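Plevville Craft Room Group
Minutes of the January meeting
Meeting opened at 5 p.m. in the back room.

1. Minutes of the last meeting
Read and accepted with one change. The shelf order was placed with Clistis, not Altus.

2. Money
Balance in the craft account is $714. The Altus invoice for glue and card stock has been paid. The Clistis invoice has not come in yet. Members asked for the balance to be posted on the door each month. Agreed.

3. Green sheets for the spring backdrop
The group went over what is needed for the hillside part of the Tăng puppet show. The hill is to be cut from large green sheets and pinned over the wooden stand. Last year's hill was painted card and took up too much room in the closet.

Two ways of storing the sheets were discussed. Rolling saves space but the ends curl and have to be weighted down before cutting. Laying them flat keeps the edges straight, but things get put on top of them. It was agreed to store them flat on the top shelf, with nothing else on that shelf.

Small creases do not matter for the hill, as it will be bunched at the bottom anyway. Sheets for the sky and the road need to be smooth. Anyone cutting should look over both sides first and put creased pieces in the hill pile.

There was a question about ironing. One member has done it with tissue paper through a cool iron. Others were against it – the group is not sure how every kind of sheet takes heat. Left for now.

4. Work table
All marking and cutting is to be done on the stone-patterned table. Cutting mats must be used under any blade. Pencil only for marking, no felt pens. Glue work moves to the folding tables by the sink.
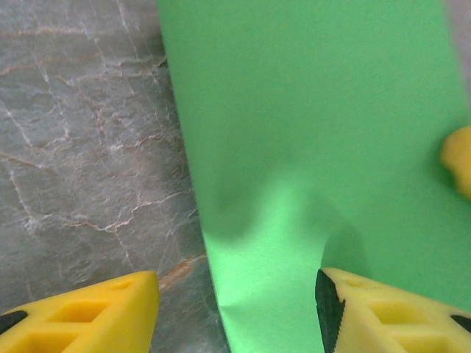 Green sheet on the work table, with a fold across the middle.

5. Leaves and paper stock
The show needs 2000 small paper leaves. A motion to raise this to 3000 was not carried. Leaves will be cut from scraps first, and new paper opened only when the scrap box is empty.

6. Other business
The good scissors are missing from the drawer again. Please check bags at home.
Clistis shelves – delivery expected in February. The closet has to be cleared before then.

Meeting closed at 6:20 p.m. Next meeting in February, same room.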